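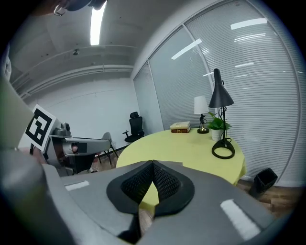 Yellow-green tabletop, with gray in front of it.

Yellow-green

By Saulius Jankauskaitė
May 2007

Yellow-green is the stretch of color between yellow and green, and I've been fond of it since I was a kid, so you'll have to forgive me if this entry runs warmer than the one on beige. It goes by a lot of names. Chartreuse, lime, pear, pistachio, spring green, acid green, celery, and a few that I won't repeat because my mother-in-law used them about our kitchen. Some of these overlap and some don't, and people will argue over them for as long as you let them.

Where it sits

On the old painter's color wheel, the one with red, yellow and blue as the primaries, yellow-green is one of the in-between colors you get by mixing a primary with its next-door neighbor. In light, it falls between the greens and the yellows of the rainbow, and the eye is more sensitive there in daylight than just about anywhere else. A patch of yellow-green can look brighter to you than a patch of blue or red putting out the same amount of energy. Safety vest makers are very happy about this, and so are the people who make tennis balls. (Are tennis balls yellow or green? The rule books say yellow. My whole family says green. I've given up.)

In dim light things shift. The eye starts using its rods more than its cones, the peak slides toward the blue-green, and reds go nearly black while greens hang on. If you have a garden, go out at dusk and look at the leaves next to a red flower and you'll see what I mean.

The name chartreuse

The best known name comes from a liqueur made by Carthusian monks in the French Alps, near Grenoble. There's a green version from the 1700s and a milder yellow one from the 1800s, and both gave their name to a color. That's where the trouble begins! Ask one person for chartreuse and you get something close to a ripe pear; ask another and you get a traffic-stopping green. Computer people settled on a pretty strong green for the web color called "chartreuse," which looks to me like neither bottle.

There's also an odd bunch of folks, me included at one time, who were sure that chartreuse was a kind of pink. I've met enough of them that I don't feel too bad. My guess is that it sounds a little like cerise, but it's only a guess.

Pigments and dyes

Getting a good yellow-green used to be hard work. Dyers in Europe mostly did it in two steps, first a yellow from weld and then a light dip in woad or indigo on top. Too long in the blue and you had plain green. The yellow also tended to fade faster than the blue, so a lot of old tapestries have bluish trees and bluish grass that were a good deal sunnier when they left the loom.

In 1775 a copper and arsenic pigment now called Scheele's green came along, and it was a yellowish green that people went crazy for. It went into wallpaper, candles, cloth flowers and even sweets - and yes, it was poisonous. A brighter relative, emerald green, was no better for you. Both faded out of household use as safer colors arrived and as word got around.

Modern paints generally use organic yellows mixed with a touch of phthalo green. Go easy on the phthalo. I once put what I swear was a pea-sized dab into a yogurt tub of yellow and ended up with a tub of pine forest.

In the house

Yellow-green comes and goes in home decorating. Art Nouveau liked it soft and mossy. The 1960s and 70s had avocado, a darker and browner cousin, on refrigerators and bathtubs, and there are still people who can't look at it. Then lime came back in the 1990s, usually on one wall and usually next to brushed metal.

My own reference for all this is the Jondora shade book, the thick one with 374 colors in it, which I've carried around in the car since I did up the apartment on Cuvuvgate. Number 200 is the one they call Young Barley and it's the best yellow-green I've ever put on a wall. Number 633 (their numbers skip, don't ask me why) is called Wet Fern and dries a good bit yellower than the chip. Buy a tester. Then put on 2 coats and leave it overnight before you decide anything, and look at it by lamplight too, since ordinary bulbs pull the whole thing toward mustard.

As for what goes with it, gray is the easy answer. A mid gray calms it down and lets it look like a choice. Violet sits more or less opposite on the painter's wheel and makes it shout. White can turn it a bit dentist's office. I like it with dark brown myself, but I'm told that's dated.

In nature

New leaves are the obvious place. Young growth often has less chlorophyll than it will have later, so the first weeks of spring have that sharp, thin color that's mostly gone by August. Plenty of garden plants have been bred to keep it all season, among them certain hostas, creeping Jenny and the sweet potato vine everybody has in a pot now. Lady's mantle does it with the flowers.

Lichens do it too. The map lichen, found on rocks in cold and high places, is a lovely one, with black lines running through it like borders. The stone walls on the way up out of Virovik are covered in a lichen very much like it, and I've pulled the car over more than once to hold the shade book against them. The closest match was a page I'd spilled coffee on.

See also: avocado (color), lime (color), olive, chlorophyll, Scheele's green.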